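Plestia Home Media Player
Owner's Guide

Section 4: Playing Discs and Redeeming Digital Copies

This section explains how to play DVD and Blu-ray discs, how to work with multi-disc television sets, and how to add the digital copy supplied with many home releases to your Rikengate library. Complete the connections in Section 2 and the network set-up in Section 3 before you begin.

4.1 Before You Insert a Disc

Check the region mark on the back of the case. The player accepts discs marked for the region printed on its rear label and discs marked for all regions. A disc from another region will not start, and the message "Region not supported" will appear on the television.

Handle discs by the outer edge and the center hole. If the playing side shows fingerprints, wipe it with a soft dry cloth in straight lines from the center outward.

CAUTION: Do not use discs with adhesive labels, rental stickers or repair film on either side. These can come loose inside the tray.

4.2 Starting a Movie

1. Turn on the television and select the input to which the player is connected.
2. Press POWER on the remote control. The Home screen appears.
3. Press OPEN/CLOSE and place the disc in the tray with the printed side up.
4. Press OPEN/CLOSE again. The disc name appears in the upper left of the Home screen.
5. Press PLAY. Most discs show notices and previews first. Press MENU to go to the disc menu, or NEXT to pass each preview. Some discs do not allow notices to be passed.
6. Use the arrow buttons to select Play Movie and press OK.

Note: The first time a Blu-ray disc is played, the player may ask to download additional material from the studio. Select Not Now to continue without it. The movie itself does not depend on the download.

4.3 Playing a Miniseries or Season Set

Television releases usually place several episodes on each disc. The player keeps your position separately for every disc, up to 173 discs. After that, the oldest saved position is removed.

1. Insert the disc that holds the episode you wish to see. Episode numbers are normally printed on the disc or inside the case.
2. To watch one episode, select Episodes from the disc menu and choose the title.
3. To watch all episodes on the disc in order, select Play All.
4. When the last episode ends, the player returns to the disc menu. Press OPEN/CLOSE and insert the next disc.
5. To return to a saved position later, insert the disc and select Resume when asked. Select Start Over to clear the position.

Note: On some sets, the opening titles of each episode are stored as a separate chapter. If Skip Titles is turned on under Settings > Playback, these chapters are passed automatically. Turn the setting off if an episode appears to start late.

4.4 Subtitles, Audio and Commentary

1. During playback, press SUBTITLE. Each press moves to the next language on the disc, and then to Off.
2. Press AUDIO to change the spoken language. Commentary by the director or cast, where included, is listed after the languages.
3. To make a choice permanent, open Settings > Languages and set the preferred order.

Note: Forced subtitles, such as translations of signs or of a few lines in another language, remain on screen when SUBTITLE is set to Off.

CAUTION: If you change the audio output from Stereo to Surround while a disc is playing, lower the volume first. The level may rise sharply on some receivers.

4.5 Redeeming a Digital Copy

Cases marked "Plus Digital" contain a printed slip with a redemption code. You will need a Rikengate account, as described in Section 3.4.

1. From the Home screen, select Library, then Add a Title.
2. Select Enter Code.
3. Type the code exactly as printed, leaving out any dashes. The letter O and the number 0 are treated as different characters.
4. Confirm the title and picture quality shown on the screen, then select Add.
5. The title appears in your library, normally within a few minutes.

Codes can be used once. Check the expiration date on the slip, as expired codes cannot be renewed through the player. If a code is refused before its expiration date, keep the slip and the proof of purchase and contact Rikengate Customer Care. 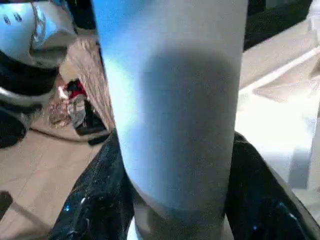

4.6 Downloading Titles for Viewing Without a Connection

1. Select Library and highlight the title.
2. Press OPTIONS and select Download.
3. Choose Standard or High quality. The space required is shown beside each choice.
4. Leave the player switched on or in standby until the download mark turns solid.

Storage is limited to 171 gigabytes. When it is full, select Settings > Storage > Remove Watched Titles. Titles removed in this way remain in your library and may be downloaded again.

4.7 Messages During Playback

"Disc cannot be read." Remove the disc, clean it and try again. If other discs play correctly, the disc may be damaged and should be returned to the seller.

"Display not authorized." Turn off both the television and the player, reconnect the HDMI cable at both ends, and turn on the television first.

"Update required." Select Update Now. Do not disconnect the power during the update. Error 69 after an update means that the file was not received completely. Repeat the update from Settings > System.

"Title limit reached." The library list holds 1,133 titles. Hide titles you no longer watch under Library > Manage.

Revised in December by Nouhaila Cherkaoui, Customer Documentation, Rikengate. Continue to Section 5, Parental Controls.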